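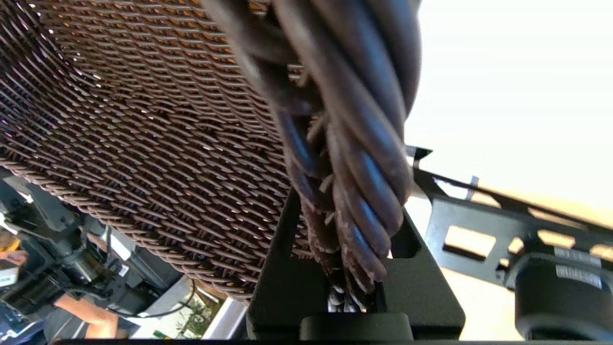 Woven basket with cord handle, seen close up.

Wuven Open College is a distance-learning college offering bridging and access courses for adults who want to enter a degree program. Founded by Yetunde Adeyemi, a former admissions officer. Main office in Chantharasri. No campus housing.

Overview

Teaches in English. Two intakes a year, one on 29th January and a second in October. Students with no high school diploma can apply, but must sit a placement test in reading and math. Mature applicants exempt from the reading part if they hold a work reference.

Enrollment was 857 in the last published report, up after the evening timetable was added. Capacity is capped at 1000 under the current license.

History

Began as a night school for office workers. Classes held over a shop at first, then by mail, then online. The mail courses were dropped when the Valten platform came in, altough printed packs can still be ordered.

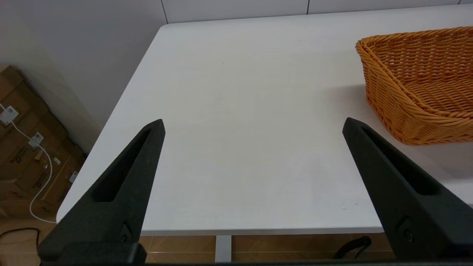
A merger with the Fliltov Institute was discussed and called off. The two still share a library catalog and recognize each others credits. Adeyemi stepped down as principal after the merger talks but stayed on as a tutor in the access program.

Courses

Access to Business. Access to Health Studies. Access to Design and Craft. Study Skills (short course, no credit). Each full course is 30 weeks, split into three terms, with a written project of 4000 words at the end. Design students may hand in a made piece plus a shorter written report. 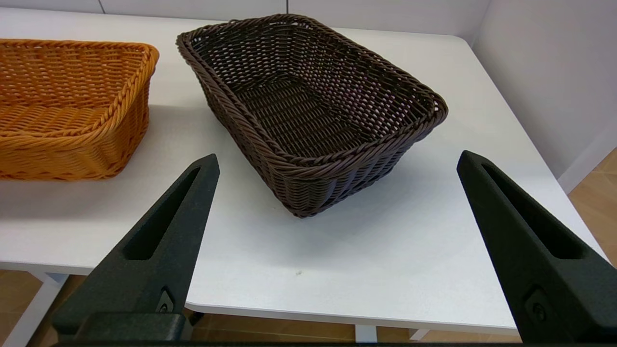
Woven baskets, dark brown and orange-tan, with braided rims.

Grading is pass, merit, distinction. Failed units can be retaken once. A second retake needs a letter from the tutor.

Fees and support

Fees paid by term. Part-time students pay per unit. A hardship fund covers exam fees and books, not tuition. Applications for the fund close two weeks after the start of term, late forms are not usually accepted.

Progression

Most leavers go on to a first-year degree place, some to a job or a trade certificate. Partner schools guarantee an interview, not an offer. Transcripts are sent direct to the recieving school on request.
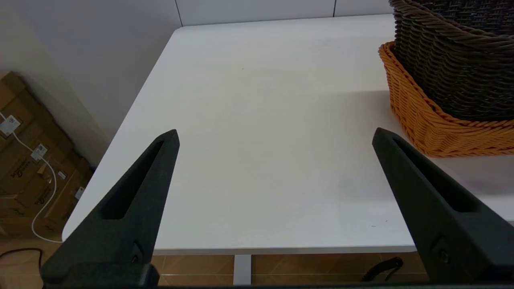 White tabletop, with two black gripper fingers.

See also

Adult education
Distance learning
Fliltov Institute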